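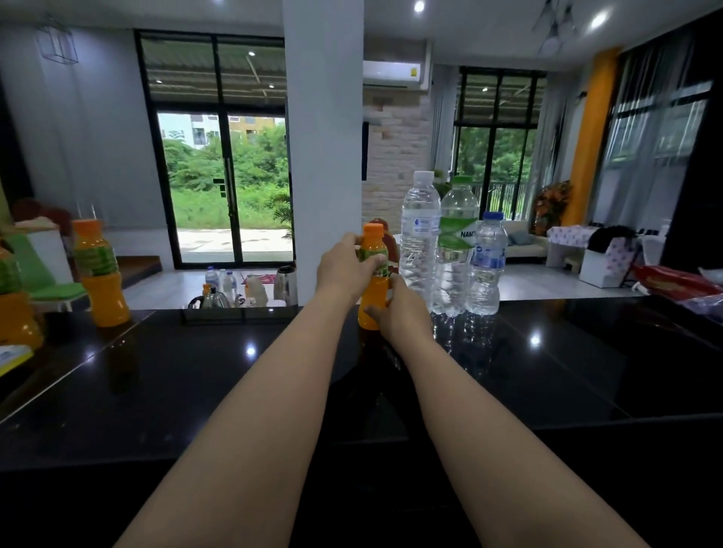
Part-time Stock and Counter Assistant, Harasym Corner Market, Clondale

Harasym Corner Market is hiring one part-time assistant for the Clondale store. The job is split between the stockroom, the coolers and the front counter. It is a permanent position and starts in June.

Hours

20 hours a week over 4 shifts. Morning shifts start at 6:30 and end at 11:30. Closing shifts start at 4:30 in the afternoon and end at 9:30. Most weeks you will work two of each. The schedule goes up in the break room every Wednesday for the week after. Everyone on the team works every other weekend, including the manager.

What you will do

Unload the delivery from the Taltby warehouse and check it against the invoice.
Move stock to the shelves and coolers, oldest dates to the front.
Pull anything that is past its date and write it in the waste book.
Run the register, including lottery and money orders once you are trained.
Break down boxes and take them to the baler.
Mop the sales floor at close.
Answer the phone and take special orders.

The drinks section takes up the largest part of the job. We carry over 200 kinds of juice, water, soda and milk drinks, a good share of them imported, and customers ask about them a lot. You don't need to know them when you start. You do need to be willing to learn where they go and what the reorder codes are.

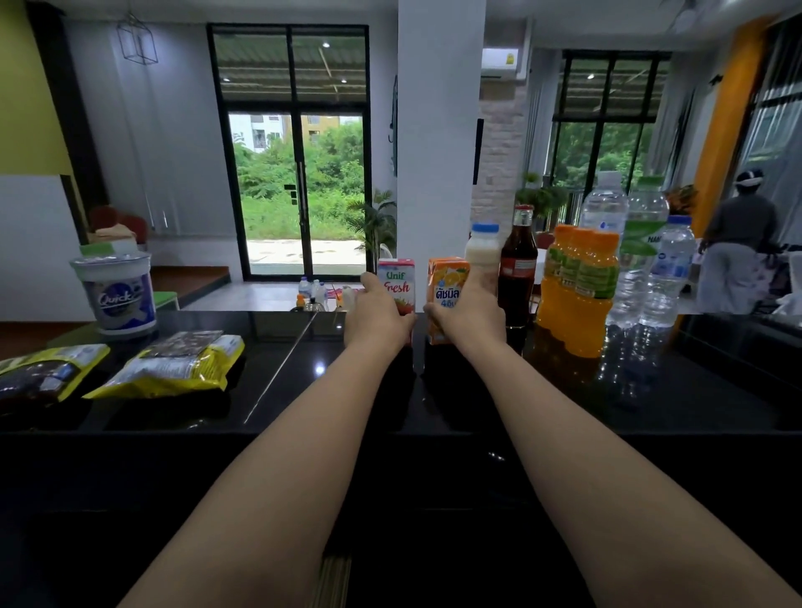
Lesia Kuzmenko says the reorder codes took her most of a month to learn, and that the morning delivery is harder than the ad makes it sound. She would tell anyone applying to buy decent shoes before the first shift and to ask for the hand truck with the wide wheels, as the other one pulls to the left. She also says she has stayed longer than she planned to, mainly for the early finish.

What we need from you

You must be 18 or older, as the job includes selling beer and tobacco.
You can lift a full case of bottled drinks from the floor to waist height, many times in a shift. We will ask you to do this at the interview.
You can read a printed invoice and do basic arithmetic without a calculator.
You can get to Clondale by 6:30 in the morning. The first bus from Fuderville gets in too late for the morning shift, so please think about this before you apply.
You are polite to customers, also when it is busy.

Store experience is useful but not required. A second language is useful too. A food handler card is required by the end of your first month, and we pay for the class and the test.

Pay and benefits

$17.25 an hour to start, going up to $18 after 90 days. Closing shifts pay an extra dollar an hour. Pay is every second Friday by direct deposit. You get paid sick time from the first day, one week of paid vacation after a year, and 15 percent off groceries. There is no health plan for part-time staff at present. Parking behind the store is free for employees, but the spaces next to the loading door have to be kept clear.

How to apply

Pick up an application at the counter or leave a resume in an envelope marked for Cledwyn Meredith. We do not take applications by phone. Please include two references, at least one from a job, school or place where you have helped out regularly. Write down the hours you can't work.

Interviews last half an hour and are held at the store, 64 Mill Street, Clondale. If we want to meet you we will call within two weeks. If you applied last year and were not hired, you are welcome to apply again. Please fill out a new form, as we don't keep the old ones.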